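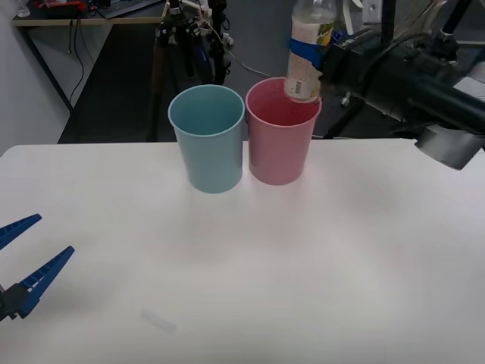 Selleck Pour Kit, README for the review copy. Selleck is a paid add-on from Lunance that teaches a two-armed robot to serve drinks, a job previously done by gravity and whoever was thirsty. The grippers reach in from the sides, one of them takes a bottle, and the bottle gets tipped over a cup. Cups are plastic, one blue and one pink, parked close enough together that a sloppy pour has somewhere else to go. In the pink-cup task the other gripper waits with its fingers open, fully paid for.

What you get
386 recorded episodes, 11 task prompts, a calibration sheet and a license longer than the calibration sheet. Unpacked size is roughly 100 GB. The installer does not check for space first.

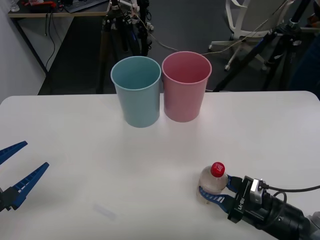

Setup
Run the Tlapale converter before anything else. It wants 3 config files and will name only the first one it can't find. Keep the cups where the sheet puts them; the policy has firm views on this.

Known issues
Ralora viewer drops the last second of long episodes.
Prompts 4 and 9 are the same prompt.
Support replies in the morning, theirs.

Review notes and the September patch list: Joana Bastos.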